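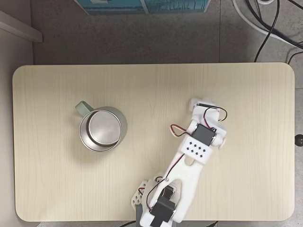

The seed library is open again

After a long, dry August we finally got the drawers sorted — beans with beans, squash with squash, and one whole drawer of Nataša Vukadinović's Wanigasekara peppers, which she has been saving on Prerum Lane for longer than most of us have lived here. Come by the Skanbridge branch and take up to 3 packets home with you (and please bring some back next fall, if your garden is kind to you!).

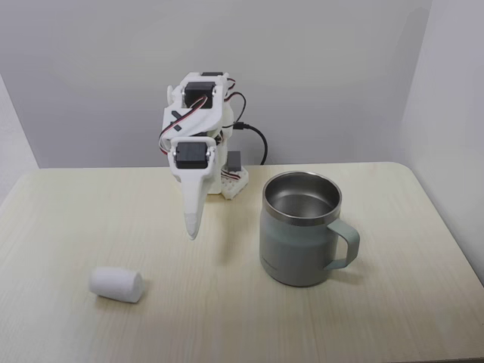 3 min read

Garlic is the thing to be thinking of now. Plant the cloves pointy side up, water them in well, and tuck them under a good thick blanket of leaves — mine went in late last year and still came up lovely. We'd also dearly like more flower seed, so if your marigolds have dried on the stem, pop the heads in an envelope and write the name on the front.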